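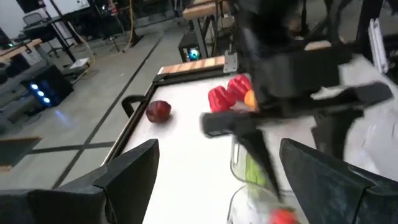
Plarkell K2 Kitchen Scale: Review After a Season of Produce

The K2 is a flat digital scale with a glass platform, a detachable display, and a rated capacity of 80 ounces. I bought it to replace a Vesar that had started drifting with temperature. My use is mostly fruit and vegetables: weighing apples before sauce, peppers before roasting, and whatever goes into the freezer in October. I also bake bread, which makes different demands on a scale, so I tested for both.

Setup

Two AAA cells go in the display unit, none in the base. The display connects by a coiled cable that pulls out far enough to clear a stockpot. There is no app and no pairing. The manual is a single folded sheet and leaves out the calibration procedure, which is on the Plarkell support page under a different model number. The steps are the same: hold the unit key with the platform bare until CAL shows, release, place the reference weight, wait for the beep.

Accuracy

I used a 100 gram check weight borrowed from Manikandan Kamath, who repairs balances for a living. Out of the box the K2 read one gram high at the center of the platform and two grams high at the corner nearest the cable. After calibration the center reading was exact and the corner error dropped to one gram. That is acceptable for produce. For bread salt it is marginal, and for yeast it is not good enough at all. Get a pocket scale for anything under ten grams.

Repeatability matters more to me than absolute accuracy, and here the K2 does well. A jar of dried beans came up as 472 grams every time I put it down, with the scale switched off and on between readings. The old Vesar would wander by three or four grams over the same exercise.

Response

The reading settles in under two seconds with a steady load. With a slow pour it lags. Flour shaken in from the bag sometimes fails to register until you stop, then the number jumps. This is a filter setting in the firmware and the user can't change it. The Cironia I had on loan last year handled slow pours better but was noisier, with the last digit flickering whenever the refrigerator compressor ran. Given the choice I prefer the lag, though a baker who works from the bag may not.

Round items

Glass platforms are slick, and the K2 has no lip. A single apple stays put if you set it down on its base. Bell peppers are fine on their sides. Small citrus rolls. The accessory tray fixes this and should be in the box, but it is sold separately and is overpriced for a piece of molded plastic. A shallow cereal bowl and the tare key do the same job.

Tare holds until power-off, including with a negative reading, so you can set a full bowl on the scale, zero it, and weigh what you take out. I use that constantly when dividing chopped peppers into freezer bags.

Auto-off

The weakest part of the design. The scale shuts down after a fixed interval with no change in load, and the tare value goes with it. Stop to core a few apples and you may come back to a blank display with a half-filled bowl on it. Holding the power key during startup is supposed to disable the timer. On my unit it extends the timer and does nothing else. I wrote to Plarkell and got a reply from Kumudini Dewan in support, who confirmed that the behavior is intended on this revision — the support page has not caught up.

Cleaning and wear

The glass wipes clean and hasn't stained, even with beet juice left on it overnight. The printed unit symbols are under the surface and show no wear. The gap between platform and base collects flour, and the platform does not come off without tools. A dry pastry brush gets most of it. The rubber feet are glued on. One came loose and I put it back with contact cement, then recalibrated.

Units

Grams, ounces, pounds with ounces, and milliliters. The milliliter mode assumes water and is therefore wrong for oil and for milk. It can't be removed from the cycle, so going from grams to ounces and back means pressing past it each time.

Verdict

Good repeatability, adequate accuracy, irritating power management. For weighing produce and portioning for the freezer I would buy it again. For bread I would look at the Panicker, which costs more and lets you turn the timer off.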